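Home Datasets Documentation Releases Contact

Prandberg Street Premises Register: README and data card

Summary

The Prandberg Street Premises Register records who occupied the commercial buildings of the old town of Prandberg, and for what trade, between the opening of the covered market and the clearance of the lower quay. It covers 132 buildings and contains 1524 occupancy entries. Each entry describes one tenant, or one partnership of tenants, in one building or part of a building, together with the source from which the information was taken.

The register was compiled under the direction of Lieselotte Frerichs and is maintained by the Prandberg Local History Office. The present release is dated 12 October 2023 and replaces all earlier versions.

Scope

The old town is taken to mean the streets lying between the river, the market hall and the former customs wall. Jusmont Street is included along its whole length, although its upper end lay outside the wall, as the rate collectors treated it as a single street throughout the period. Dwellings with no commercial use are excluded. Inns and lodging houses are included where a licence was held. Warehouses are included only if a named firm had its counting house on the same premises.

Churches, schools and municipal offices do not appear unless part of the building was let to trade. The arcade beneath the town hall is therefore present, and the town hall is not.

Sources

The register draws on the following series:

The municipal rate books, which supply the name of the ratepayer and the assessed value.
The printed trade directories, which supply the name of the firm and its description of itself.
The licensing registers for inns, pawnbrokers and dealers in spirits.
The Bouzid papers, a family deposit comprising leases, letters and rent receipts for the south side of Jusmont Street.
Notices of removal in the local newspapers.

The rate books are the principal source. Where a directory disagrees with them, the rate book is followed for dates and the directory for the name and style of the firm. Directories were prepared several months before publication and often continued to list a business after it had moved. Entries resting on a directory alone are marked accordingly in the confidence field.

The newspaper notices are brief and were paid for by the firms themselves. They are reliable as evidence of an intention to move. Users should not assume that a removal took place on the day announced. In the case of the Jusmont Loan Bank, the notice promised new rooms by the spring, while the rate books continue to charge the bank for its old premises beside the fish steps until the following collection.

Files

The release consists of two files, encoded as UTF-8 and separated by tabs.

buildings.tsv holds one row for each building.
occupancies.tsv holds one row for each occupancy entry and is linked to the first file by the building identifier.

Fields in buildings.tsv

building_id: a permanent identifier. Identifiers are never reused.
street: the street name in its modern spelling.
street_historic: the street name as it stands in the earliest source.
number_historic: the house number before renumbering, where known.
number_modern: the present house number. Blank if the building has been demolished.
status: standing, altered, demolished or unknown.
note: free text.

Fields in occupancies.tsv

entry_id: a permanent identifier.
building_id: the identifier of the building occupied.
part: ground floor, cellar, upper floor, yard or whole.
occupant: the name as written in the source.
occupant_standard: the name in standard form, for searching.
trade: the trade as written in the source.
trade_group: the trade under a modern heading.
first_seen: the year in which the occupant is first recorded.
last_seen: the year in which the occupant is last recorded.
source: a short reference to the series and page.
confidence: high, medium or low.

The fields first_seen and last_seen should not be read as the beginning and end of a tenancy. The rate books for several years are missing, and a tenant may well have arrived during a gap.

Preparation

Page images of the rate books were transcribed by hand in the Praltix transcription tool. Each page was transcribed once and checked by a second reader against the image. Differences between the two readings were settled by the editor, and those that could not be settled are given in square brackets in the occupant field.

Names were standardised after transcription. Spelling in the rate books follows the habits of individual clerks, and the same grocer may appear under several forms in consecutive years. The standard form is normally the one used by the occupant in a signature or advertisement. Where neither survives, the most frequent form has been preferred. Widows who continued a husband's business under his name are entered separately from him, with a cross-reference in the note field.

Buildings were matched across the renumbering by means of the surveyor's concordance held with the rate books. The concordance omits the courts behind Tanner Row. Matches for those courts were made by following the order of the collector's walk, and are of medium confidence at best.

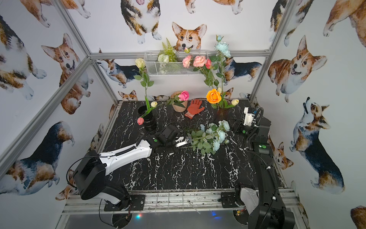

Vol. 2, No. 2

Known limitations

Subtenants are under-recorded. The collectors were concerned with the person liable for the rate, and a market porter renting a cellar from a draper will usually be invisible. The Bouzid papers correct this in part for one side of Jusmont Street, with the result that the south side appears more densely let than the north. Comparisons between the two sides should be made with care.

Women in trade are likewise under-recorded in the directories, which tended to list a shop under the name of a father or brother. The licensing registers are fuller in this respect.

The trade_group headings were devised for this register and do not correspond to any national classification. The heading "Finance and pledges" brings together savings banks, loan offices and pawnbrokers. Users interested in banking alone should work from the trade field.

Assessed values have been left out of the present release. The basis of assessment changed twice without explanation in the books, and the figures cannot yet be offered in comparable form.

Changes in this release

The yard premises behind the market hall have been divided into separate buildings, following the plan found in the Bouzid papers.
Entries for the Ferry Inn, formerly assigned to the wrong bank of the river, have been corrected.
The confidence field has been added to all entries.
Ditto marks misread as a surname in the quay section have been removed.

Corrections

Corrections are welcome from family historians, owners of standing buildings and other readers. A correction should quote the entry_id and give the source on which it rests. Family recollection is accepted as a note but does not alter the main fields. Corrections are reviewed each May and included in the next release.

Use and citation

The register may be copied and reused for any purpose, provided that the compiler and the Office are named. The page images are not included and remain subject to the conditions of the institutions holding the originals. Quotations from the Bouzid papers beyond the text given in the note field require the consent of the depositors.

Suggested citation: Frerichs, Lieselotte (ed.), Prandberg Street Premises Register, Prandberg Local History Office. Please state the release used.

Contact | © Prandberg Local History Office | Back to top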